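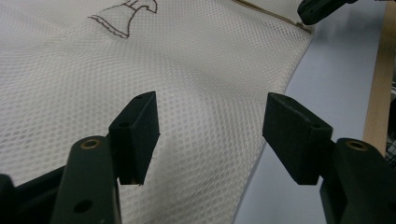
Section 3 - Filets de lavage : préparation, remplissage, rangement

À lire avant la première lessive. Concerne les filets zippés en maille de la gamme Clotell, tous formats. Pour les housses de voyage, voir la section suivante.

3.1 Ce qu'il faut avoir sous la main

Les filets, vides, fermeture ouverte.
Une table ou un lit fait, bien dégagé. Pas par terre, la maille ramasse tout.
Le linge déjà trié par couleur (section 2).
Un chiffon clair.
Une pince à linge ou deux pour l'étendage.

Prévoir un peu de temps la première fois. Après ça va tout seul.

3.2 Reconnaître les filets

Chaque filet porte un dessin au trait qui indique ce qu'on met dedans de préférence. Robe ou chemisier : pièces longues, tissus fins, choses à boutons. Soutien-gorge : lingerie à armatures. Chaussette : petites pièces. Pull : mailles.

Le dessin est une indication, pas une obligation. Un chemisier dans le filet à pulls, aucun souci si la place y est. L'inverse est moins bon : un gros pull tassé dans un filet pour chemisier sort mal rincé et plein de plis.

Note - Les filets de l'ancienne série Predia n'ont pas de dessin. Les repérer avec un fil de couleur cousu près du curseur. Pas de feutre, même dit indélébile, il finit par déteindre sur le blanc.

3.3 Première mise en service

1. Sortir le filet de son emballage. Retirer l'étiquette cartonnée et le petit lien plastique, le couper aux ciseaux, ne pas tirer dessus.
2. Étaler le filet à plat sur la table, dessin vers soi.
3. Lisser du plat de la main, du centre vers les bords. Les plis d'emballage restent un moment, c'est normal, ils partent au premier lavage.
4. Ouvrir et refermer la fermeture 3 fois, sur toute la longueur. Elle doit courir sans accrocher.
5. Passer la main à l'intérieur, le long des coutures. Chercher les fils qui dépassent. Couper à ras.
6. Laver une fois à vide, à froid, avec les torchons par exemple. Sans adoucissant.
7. Laisser sécher à l'air.

Attention - Un fil qui dépasse côté fermeture se prend dans le curseur. Ne jamais l'arracher, toute la couture peut venir avec.

3.4 Préparer le vêtement

À faire pour chaque pièce, même quand on est pressé. Surtout quand on est pressé.

1. Vider les poches. Mouchoirs en papier en premier lieu, dans un filet c'est pire que dans le tambour, les miettes restent coincées dans la maille.
2. Fermer les zips, les agrafes, les crochets.
3. Laisser les boutons ouverts, sauf celui du haut.
4. Enlever les ceintures et les noeuds amovibles. Filet à part pour eux.
5. Retourner sur l'envers. Imprimés, broderies, velours : toujours.
6. Traiter les taches maintenant, pas une fois le filet fermé.

Broches, pin's, épingles de pressing : à enlever. On en oublie toujours une au col.

3.5 Plier et remplir

Robe ou chemisier :

1. Poser le vêtement à plat sur la table, sur l'envers, à côté du filet.
2. Rabattre les manches vers le milieu, sans serrer.
3. Plier en 2 dans la hauteur. Pour une robe longue, plier encore une fois.
4. Ouvrir le filet en grand. Glisser le vêtement d'un coup, bord plié en premier.
5. Secouer doucement en tenant le filet par les coins, pour que le tissu se place.
6. Vérifier que rien ne dépasse côté fermeture - bretelle, ruban, étiquette.
7. Refermer en maintenant le tissu vers l'intérieur avec deux doigts.

Pull :

1. Retourner, manches croisées devant.
2. Rouler sans serrer, du bas vers le col.
3. Un seul pull par filet. Deux s'ils sont vraiment fins.

Lingerie :

1. Agrafer.
2. Emboîter les bonnets l'un dans l'autre seulement s'ils sont souples. Les bonnets moulés restent ouverts, à plat.
3. Filet rigide de préférence pour les armatures. La maille simple protège du frottement, pas de l'écrasement.

Petites pièces : en vrac, par paires si possible. Les chaussettes d'enfant peuvent aller ensemble dans le même filet, on les retrouve toutes à la fin.

Remplissage maximum : la main doit passer à plat entre le linge et la maille une fois le filet fermé. Si elle ne passe pas, enlever une pièce. Pour les filets moyens, compter 400 g de linge sec, pas plus. Ne pas remplir à ras non plus les grands filets sous prétexte qu'ils sont grands.

Attention - Un filet trop vide ne va pas non plus. Une seule culotte dans un grand filet, ça tourne en corde et ça ressort noué. Prendre le petit format ou faire un noeud lâche dans le bout libre.

3.6 Fermer

1. Tirer le curseur jusqu'au bout, en suivant la couture. Dans les angles, tendre le tissu avec l'autre main.
2. Glisser la tirette sous le passant élastique, s'il y en a un.
3. Pas de passant, ou passant détendu : petite épingle à nourrice en plastique dans l'oeillet de la tirette. Pas de métal, ça rouille et ça marque.

Curseur dur : frotter un morceau de savon sec sur les dents, faire quelques allers-retours, essuyer au chiffon. Pas d'huile. Pas de bougie colorée.

Curseur qui s'est ouvert derrière lui : revenir au point de départ, sans forcer, repartir lentement. Si ça recommence, le filet est bon pour ranger autre chose que du linge mouillé (voir 3.10).

3.7 Charger la machine

Répartir les filets dans le tambour, pas tous du même côté. Ajouter quelques pièces libres entre eux, serviettes légères, tee-shirts. Une machine uniquement en filets essore mal, le poids se met d'un bord et ça cogne.

Pas de jeans dans la même lessive que les filets fins. Ni draps-housses, ils avalent tout.

Réglages conseillés :
Chemisiers, robes légères : programme délicat, froid ou 30 degrés, essorage doux.
Pulls : programme laine, essorage doux.
Lingerie : délicat, sans essorage si armatures.
Chaussettes, bavoirs : programme normal, le filet supporte, vérifier l'étiquette du linge.

Lessive liquide de préférence. La poudre se dissout moins bien dans un filet plié sur lui-même et on retrouve des traces blanches dans les creux. Avec la lessive douce Ruangrit, suivre la dose eau douce / eau dure au dos du flacon, ne pas en rajouter parce que c'est en filet.

Note - L'adoucissant encrasse la maille à la longue. Une fois de temps en temps, ça passe.

3.8 À la sortie

1. Sortir les filets en premier. Ne pas tirer dessus s'ils sont pris sous le reste, dégager d'abord ce qui est au-dessus.
2. Ouvrir tout de suite. Le linge qui attend dans son filet se froisse, et sent le renfermé.
3. Sortir le vêtement en le soutenant par-dessous. Pas par une manche.
4. Secouer, remettre en forme, étendre.
5. Retourner le filet, secouer les peluches dehors ou au-dessus de la poubelle.
6. Étendre le filet aussi, fermeture ouverte, pincé par un coin de couture. Pas par la maille, la pince laisse une bosse.

Attention - Pas de sèche-linge pour les filets, sauf modèles marqués comme tels sur l'étiquette. La maille se rétracte, la fermeture non, et le filet gondole pour de bon. Jamais de fer.

3.9 Problèmes courants

Traces de lessive dans les plis du vêtement
Filet trop plein ou dose trop forte. Rincer une fois de plus, alléger la prochaine fois.

Boutonnière accrochée dans la maille
Vêtement pas retourné. Décrocher à la main, de l'intérieur, sans ciseaux. Souvent un crochet resté ouvert, revoir 3.4.

Le filet sort entortillé
Trop vide, ou tambour trop chargé. Changer de format.

Maille grisée
Trempage à l'eau tiède avec un peu de percarbonate, une nuit, puis lavage avec le blanc. Vide, le filet. Pas de javel.

Dessin qui pâlit
Normal avec le temps. Pas d'effet sur l'usage. Éviter de frotter dessus à la brosse.

Petit trou
Recoudre tout de suite, fil polyester, points serrés, en prenant la maille assez large autour. Un petit trou devient grand en une seule lessive. Trou près de la fermeture : ne pas réparer, remplacer.

Odeur
Filet rangé humide. Relaver, sécher fenêtre ouverte.

3.10 Ranger les filets

1. Vérifier qu'ils sont bien secs, coutures comprises. Les coutures sèchent en dernier.
2. Poser à plat, dessin dessus, fermeture fermée à moitié.
3. Plier en 3 dans la longueur puis en 2. Dessin toujours visible, sinon on déplie toute la pile pour trouver le bon.
4. Ranger debout dans une boîte, petits devant, grands derriere.

La boîte Veseck format 17 les prend debout sans tasser. N'importe quelle boîte à chaussures fait l'affaire, sans couvercle.

On peut aussi les suspendre à un crochet derrière la porte, tous par la boucle de couture. Plus rapide. Mais ils prennent la poussière et ils finissent par servir de panier à chaussettes sales, à voir selon la maison.

Filets en fin de vie (fermeture fatiguée, maille détendue) : encore bons pour la valise, câbles, maillots secs, jouets de bain. Ne plus les passer en machine. Découdre l'étiquette d'entretien pour ne pas les confondre avec les autres.

3.11 Entretien dans l'année

Tous les mois : contrôle des coutures et du curseur, à la lumière, main à l'intérieur.
En septembre, au moment où les pulls ressortent : laver tous les filets à vide, savonner les fermetures, faire le tri. Remplacer ceux qui accrochent.
Après une lessive avec du sable (retour de plage) : rincer le filet au jet de douche, fermeture grande ouverte, avant tout autre usage. Le sable dans les dents du zip les use très vite.

Garder l'etiquette cartonnée d'origine avec ce livret, la référence du format est au dos. Elle est demandée pour commander un curseur de rechange.

Suite : section 4, housses de voyage.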